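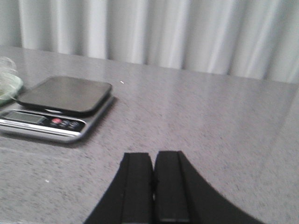
Mererid Griffiths

Percepção para manipulação — notas da aula 6
Da imagem do punho ao objetivo de movimento

Na aula passada ficámos com a calibração mão-olho fechada, e hoje vem a parte de que gosto mais: pegar numa imagem vulgar, tirada do punho, e transformá-la em algo que o planeador consiga usar. Tenham a imagem da abertura à mão, porque voltamos a ela várias vezes.

1. O que o robô precisa de saber

A tarefa do trabalho 2 é pousar um objeto no centro do prato de uma balança de cozinha. Para isso bastam três coisas: o plano da bancada, a pose do prato nesse plano e a zona que os dedos ocupam na imagem. Reparem que não precisamos de um modelo 3D completo da balança! O prato é um quadrado escuro de cantos arredondados sobre uma bancada clara, e isso já é uma pista excelente para a segmentação.

2. Máscara da garra

Os dois dedos pretos aparecem sempre em baixo, ao centro, porque a câmara viaja com eles. A primeira operação de qualquer pipeline deste curso é descartar esses píxeis. Quem saltar este passo vai ver o detetor de regiões escuras escolher alegremente a garra em vez do prato (aconteceu a metade da turma no ano passado, e a mim também, na primeira versão do código).

A máscara depende da abertura. Com os dedos quase juntos, como aqui, há uma fenda estreita por onde ainda se vê a bancada; não vale a pena aproveitá-la. No pacote Busix a máscara é indexada pela abertura lida no controlador, e o Alun Kneath deixou uma tabela com 19 aberturas já preparadas. Entre duas entradas, usem a união das duas máscaras.

3. O plano da bancada

O padrão salpicado é uma maravilha para o emparelhamento de pontos entre duas vistas: há textura por todo o lado. O perigo está na metade do fundo, onde os reflexos claros se estendem pela superfície, sobretudo à direita. Um reflexo desloca-se quando a câmara se desloca, e os pontos apanhados ali não obedecem à homografia do plano.

Receita para o trabalho: extrair até 1493 pontos por imagem, emparelhar, correr RANSAC e ficar com o plano só se sobrarem pelo menos 374 inliers. Abaixo disso, peçam outra vista. E vejam onde caem os outliers — desenhá-los sobre a imagem ensina mais do que uma hora de leitura.

4. A pose do prato

Segmentem por intensidade, ajustem um quadrilátero e projetem-no no plano. Dois cuidados:

O painel de controlo preto, na frente da base, também é escuro. Filtrem por forma e por área depois da projeção, nunca antes.

O prato não está à altura da bancada. Se projetarem diretamente, o centro fica desviado, e o erro cresce com a inclinação da câmara. Somem a altura do prato ao plano antes de intersetar os raios.

Para resolver a ambiguidade de orientação (um quadrado tem quatro!), usem o botão vermelho. É o ponto de cor mais forte que temos, fica junto à aresta da frente do prato, e um limiar simples em HSV chega.

5. Do objetivo ao movimento

Com a pose pronta, o módulo Jesside recebe o alvo e uma lista de volumes proibidos. Incluam a balança inteira, mesmo a parte que sai da imagem à esquerda, e tudo o que não souberem classificar. Aquele volume verde-claro e translúcido atrás dela é um bom caso: materiais assim baralham quase todos os sensores de profundidade, portanto a caixa envolvente deve ser generosa. A cortina entra como um plano vertical, com folga para as pregas.

A região livre à direita do centro serve de pose de espera. Comecem de lá, subam, aproximem-se do prato por cima.

Para entregar

Código e um relatório curto, testados nas 400 imagens do conjunto Rerkard. Quero ver o erro do centro do prato em milímetros, e também as falhas, com um palpite sobre a causa de cada grupo. Dúvidas de instalação do Busix vão para o Alun; as de geometria, tragam-mas, que adoro essas.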